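## Plastic bags: what to keep and what to take back

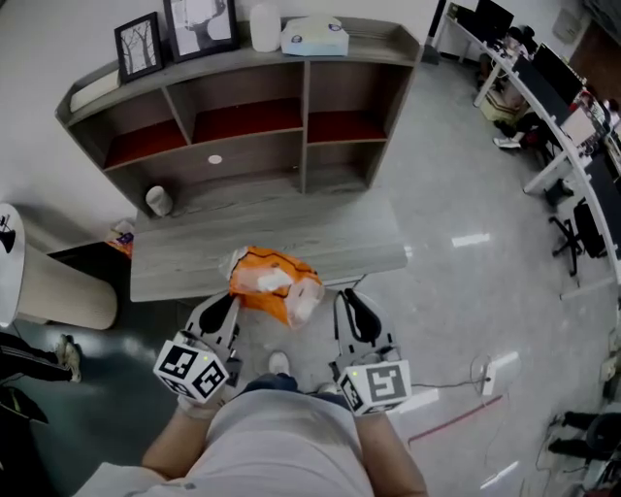

**How many shopping bags does one office need to keep?**

Ten is plenty for a floor our size. Keep two of those in your own desk drawer if you often stop at the store on the way home, and leave the rest in the shared bin by the kitchen door. Anything past that should go back to a store that takes plastic film.

We started paying attention to this in July, when Slamet Sinaga emptied the cupboard under the sink at the Rondonuwu Street office and found 935 bags. Some were stuffed inside other bags, and a good number had split along the seam. He kept the sound ones, took the others to the film drop-off over several trips, and put a label on the cupboard door that says "Cleaning supplies only." The label is still there and so far people have followed it.

### Sorting

Empty the bag first. Crumpled bags tend to hold receipts, twist ties and the odd ketchup packet, and a bag left half full on a table usually stays there until someone else deals with it. Turn it upside down over the trash and give it a shake.

Then look at the handles and the bottom corners. If both are whole, fold it and keep it. If there's a hole you can put a finger through, it goes in the take-back sack. Bags that held raw meat or leaked anything go straight in the trash, including the bright printed ones that look too nice to throw out.

Paper bags go in with the cardboard. Cloth bags belong to whoever brought them. If you have lost track of yours, Lucrezia Marchetti has a stack on the hook behind her door.

### Folding

Lay the bag flat on a table and press the air out toward the opening. Fold it in half lengthwise, then in half again, so you have a long strip with the handles at one end. Starting at the bottom, fold the corner over into a triangle and keep going until you reach the handles, then tuck them in. It takes 15 seconds once you have done a few.

If you don't like the triangle, roll the strip up and put a rubber band on it. Rolled bags take up more room in a drawer but they open faster.

### Where things go

- **Kept bags:** the wire bin by the kitchen door. When it is full, stop adding to it.
- **Torn bags, bread bags, shipping film:** the clear sack on the back of the supply room door.
- **Bubble mailers:** Givamex picks these up with our other packing waste. Leave them flat on the bottom shelf.
- **Food wrappers and chip bags:** trash.

The clear sack goes out when it is full. Whoever ties it off should hang a new one - the roll is in the second drawer, under the tape.

### Also

The Anska snack order now comes in cartons, so there will be fewer bags from that side. The Skomance lunch deliveries still come in plastic. You can write "no bag" in the order notes, and Lucrezia says it works most of the time.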